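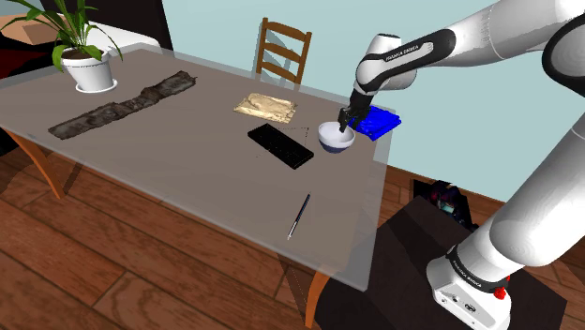

About Utis

Utis writes planning and control software for robot arms that work among everyday objects. We were founded in Nenurstead by Amber Penrose and Eldana Gidey, and now employ 17 people across 2 sites. The main office is at Nenurstead; the test laboratory is at Haworth.

What we do

Our principal product is Adura, a motion planner for single-arm manipulation. Adura takes a model of the objects on a work surface, together with a task given by the user, and returns a path for the arm and a set of grasp poses for the gripper. It checks each path for collisions before any command is sent, and plans again when the model changes. Cloth, plants and other items that bend or fold are treated separately from rigid ones, as they rarely keep the shape they were first given.

The company also supplies tools for recording, replaying and comparing planner runs. These are used by our own staff every day and are included with each Adura licence.

How we work

All development begins in simulation. Every change to the planner is run overnight against a library of 200 household layouts — tables, shelves and worktops set with crockery, stationery and textiles — and the results are reviewed each morning before the change is accepted. Layouts in which the planner fails are kept in the library permanently. A longer run takes place each Sunday, in which the position of every object is varied and the lighting is altered for the perception modules.

Releases are then tried on physical arms at Haworth. Differences between the simulated and the measured motion are logged, and the simulation is corrected where necessary.

Our people

Amber Penrose is Managing Director and is responsible for customers and licensing. Eldana Gidey is Technical Director and leads the planning group. Of our staff, 13 are engineers, working in planning, perception and tooling.

Working with us

Utis licenses Adura to manufacturers, laboratories and universities. Teaching licences are offered at a reduced rate, and student placements of up to six months are available at Nenurstead. Applications for placements open in March. General enquiries should be addressed to the Nenurstead office — requests to visit the laboratory are also handled there.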